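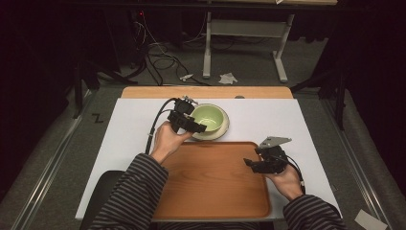
*By Yuzuki Shibata*

Spend an afternoon with the small team at Skastia and you will come away wanting to set the table very, very slowly. I know I did! Their question is a homely one – how do you teach a robot to clear up after breakfast? – and their way of answering it is to do the clearing themselves, over and over, with a pair of hand-held grippers where their fingers would usually be.

The method, which they call Trudis, needs no robot at all in the teaching stage. A person sits down, takes a black gripper in each hand and goes to work on a bowl, a saucer and a wooden tray, while the movements of both hands are recorded together. Those recordings train the program that later drives a two-armed machine named Grimberg, which has jaws of the same shape (this matters more than I would have guessed, as a bowl pinched by two stiff jaws behaves nothing like a bowl in your palm).

For the study they finished in January, the group collected 505 demonstrations and then gave Grimberg 40 tries with dishes it had never met. It got the bowl safely onto the tray in all but 4 of them. An earlier version, Ryu, learned from one hand at a time and managed more than half, though it had a sad habit of letting the saucer slide.

I was allowed a turn. My first bowl took me 2 minutes, and they kindly asked whether I would like to try again.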